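Visitor Information: Frequently Asked Questions
Cirnon Robotics Laboratory Open Day

The following answers are provided for members of the public, school groups and partner organizations attending the August open day. Questions not covered on this page may be put to the visitor desk.

Who may attend?
The open day is open to everyone. Children under 12 must be accompanied by an adult at all times while in the building. School groups should register in advance through their teacher.

Do I need to book?
Entry to the exhibition hall does not require a booking. The manipulation demonstrations in Room 505 are ticketed, and each session admits 35 visitors. Tickets are free and are issued at the visitor desk from 9:30 a.m. They cannot be held for late arrivals.

How long is a demonstration?
Each session runs for 42 minutes, including time for questions. Visitors who need to leave early are asked to use the rear door.

What will I see in Room 505?
The program for this year is devoted to the handling of small household and personal items. Staff will introduce the task, run it on the robot and discuss the results with the audience. The main task concerns makeup brushes and a clear acrylic holder. A thin handle lying flat on a table leaves very little for a gripper to hold, and the slots of the holder call for the brush to be presented at the correct angle. Sessions are led by Segundo Ospina and Sirkka Karppinen of the Noro manipulation group. 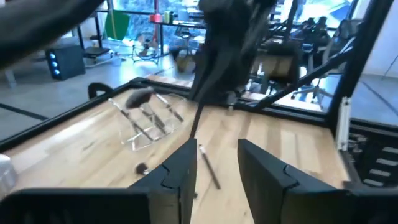

The brush task from the gripper's point of view, with the acrylic holder at left.

Will every attempt succeed?
No. The demonstrations are live, and the robot may miss a brush, drop it or place it badly. When this occurs, the presenter will explain what went wrong and, if time allows, repeat the attempt. Results from earlier trials are shown on the poster outside the room.

May visitors operate the robot?
Visitors may not operate the equipment in Room 505. A separate hands-on station, known as Rurell, is available in the exhibition hall. It uses a small tabletop arm and is suitable for ages eight and up. Evie Oakley and her colleagues will be present throughout the day to assist.

Is it safe to stand near the equipment?
Visitors must remain behind the floor line whenever a robot is powered. Please do not reach over the table frame or hand objects to the presenters. Bags and coats should be left on the hooks in the corridor.

May I take photographs?
Photography without flash is permitted for personal use. Media representatives should contact Tomás Ní Bhriain before the visit.

Is the building accessible?
Yes. There are 2 elevators to the fifth floor, and seating with a clear view is reserved in Room 505 for visitors who need it. Printed copies of the spoken introduction are available on request.

Is food available?
The Ağca café on the ground floor will be open until 4:00 p.m. Food and drink may not be taken into the laboratories.

Whom should I contact with further questions?
Please write to Eirlys Voyle, Public Programs, at the laboratory's postal address, or speak with the visitor desk on arrival.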